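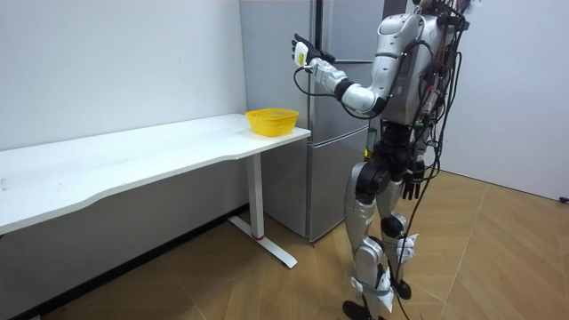
Home Storage & Food Care – Unit 6 handout: fruit, baskets and the fridge
Posted 2019-03-13 by Loan Trương

Read before class. Bring a pen, the worksheet is on the back of the Drumska reading (653 if you're using the library copy, that's the shelf number not the page).

1. Setting up
Desk or counter next to the fridge, not across the room. Leave space for the door to swing. Basket goes near the fridge end so you can reach both without walking. Wipe the top first, then the basket, holes too – crumbs get in the mesh.

2. Sorting
Apples – keep well cold. Crisper drawer if you have one.
Oranges – fine on the counter for a week, longer in the fridge.
Bananas – counter. Cold turns the skin dark, fruit inside still ok.
Peaches, pears – counter until soft, then fridge.
Check each piece before it goes in. Soft spots, cuts, mold. Bruised ones get eaten first or go to sauce.

3. Why apples get their own spot
Ethylene. Gas that ripens things. Apples give off plenty, so leafy greens next to them go yellow fast. Carrots can turn bitter. We did this in November with the two drawers, see your old notes.
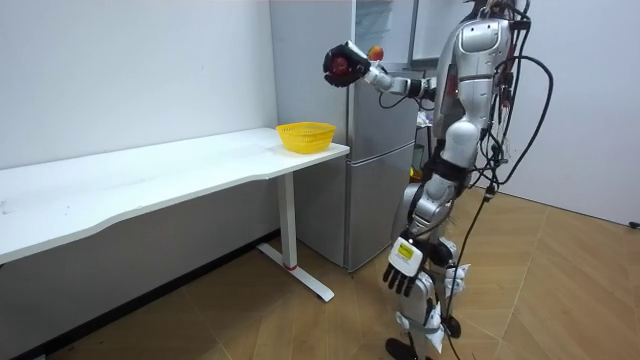
Fig. 1. Apple held at the upper fridge door, yellow mesh basket on the desk.

4. Baskets
Mesh or open weave, air has to move. Shallow is better then deep, the bottom layer gets squashed otherwise. No washing ahead of time, wet fruit molds. Wash when you eat it.

5. For next week
Keep a fridge log at home, 6 days. What went in, what got thrown out. One page, hand it to Karabo Mthembu at the start of class. Late logs lose a point. Quiz covers sections 2 and 3 only, 12 items, know wich fruits go where.

Comments

Sizwe Zwane: Do tomatoes count as counter or fridge for the log?

Loan Trương: Counter until ripe. Write down where you kept them.

Lindiwe Mthembu: section 4 says then, should be than

Mandla Radebe: I share a fridge with three people, do I log their stuff too?

Loan Trương: Just yours.

This site uses cookies. By continuing you agree to our cookie policy. Accept | Settings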